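Varholm Coastal Command

The Varholm Coastal Command is a joint military headquarters responsible for the defence of the northern sea approaches and the islands around the port of Varholm. It was formed by merging two older staffs, the Northern Naval District and the Island Garrison, which had until then reported separately to the defence ministry. The command has its main offices in Varholm and a smaller forward post at Didby.

The command has a permanent staff of 515, of whom 94 are civilians. In wartime it would also take charge of 700 reservists drawn from the island districts. 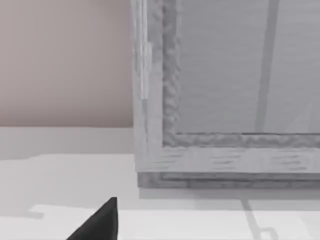
Housing for staff has been a recurring matter since the merger. Most officers posted to Varholm live in service flats on the Kabbaj estate, a group of seven low blocks built for the former naval district. The flats are let furnished, and the fittings follow the plain style common in northern service housing, with light grey wood-grain cabinets whose recessed panels are set inside a raised moulding. Rents are deducted from pay at a fixed rate. Families posted to Didby are housed in the village under private leases, which the command signs on their behalf.

Organisation

The commander holds two-star rank and serves a term of three years. The post alternates between the navy and the army, an arrangement written into the merger order at the army's request. The deputy always comes from the other service. Below them are the operations, supply, signals and personnel branches, along with a legal office that deals mainly with fishing rights inside the exercise areas.

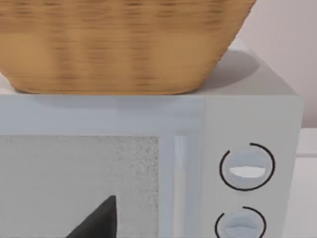
The forward post at Didby reports to the operations branch. It keeps a round-the-clock watch on shipping and passes its reports to Varholm by landline, with radio as a reserve. A proposal to close the post and move the watch to the mainland was dropped after objections from the island councils.

Exercises

The main yearly exercise, Stellance, is held in June and lasts seven days. It practises the landing of reservists, the closing of the sound to traffic and the supply of the outer islands by small craft. Ferry services are reduced while it is under way — a source of complaint in Didby, where the exercise overlaps with the start of the holiday season.

Handover

The most recent change of command took place on Monday, July 22, 2024, when the post passed from the navy to the army. The ceremony was held on the parade ground at Varholm.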